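Likar Teleop Group — Minutes, Jun 30, 2022

1. Double doors task
I drove this one from the headset and we watched the replay together. I still bring both arms up too early — we agreed I should slow down.

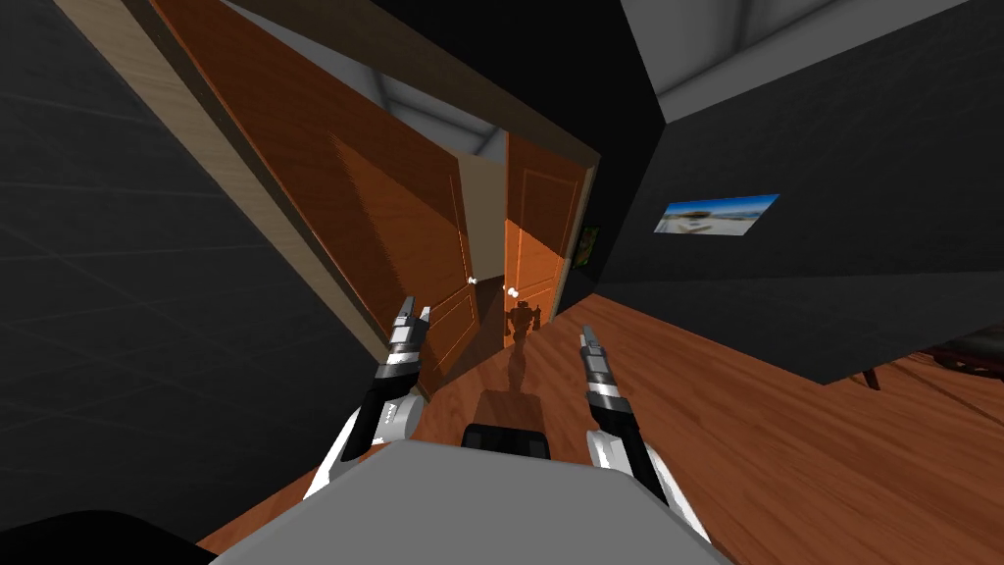 2. Wrist view
We talked about how little you get from the wrist when you're in close. Everyone wants a bigger preview in Toline, me included!

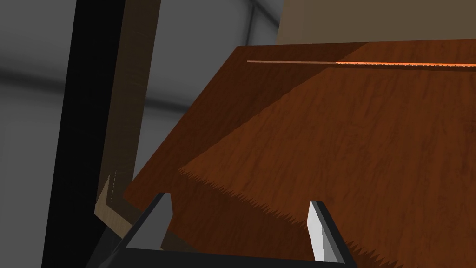 Wrist view, fingers open by the wood board.

3. Demo count
We have 153 good demos and want 1,000 by November.
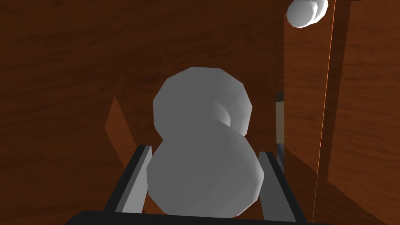

Grasp labels took up the rest of our time. I like tagging the moment both fingers are on the lower ball of the white figure, and the others were fine with that. I'll write it up for Graria.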